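Steamed buns, round two

September 2024

I finally dug out the little electric steamer I picked up in January, and you guys, I have no idea why I waited so long! My neighbor Huguette Lavoie swears by hers for vegetables, but all I wanted was buns. Soft, pale, pillowy buns. (I ate three before dinner. No regrets.)

The dough is the one Bello Osagie gave me: 356 grams of flour, a packet of yeast, warm water, a spoonful of sugar. Let it rise 90 minutes, shape it, rest it again, then steam for 12 minutes. 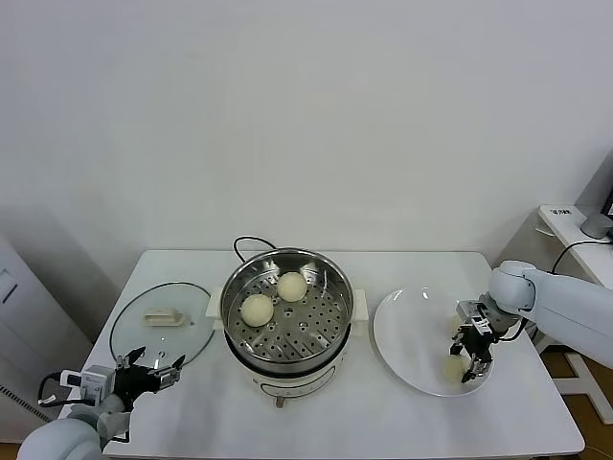
Do you have to line the steamer basket?
It depends on your dough. A wetter one will grab onto the metal, so I'd use a square of parchment or a cabbage leaf, but for a firmer dough a light wipe of oil is plenty.

I like to get the plate next to the pot before I open anything, and the lid goes flat on the other side. My counter is tiny, so I set up on the white table, and now I kind of want to cook there all the time.

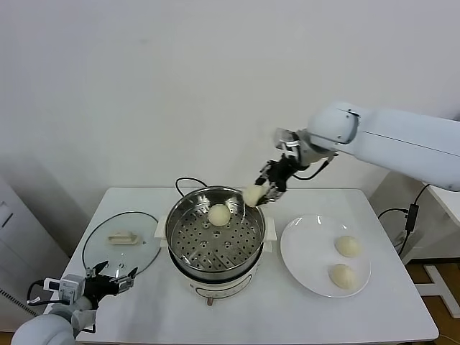 Two buns on the plate, one still on the steamer tray.

Next time I'm trying a filling, probably sweet red bean, or maybe the scallion one Huguette keeps talking about. I also want to make a half batch with milk in place of the water to see if they come out any softer. 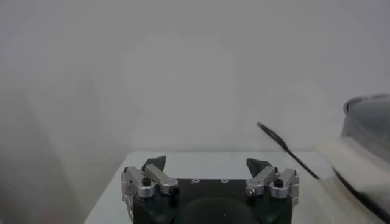

If the milk ones are good I'll freeze a bunch for school mornings. Bello reheats his straight from the freezer, so I need to ask him how long that takes!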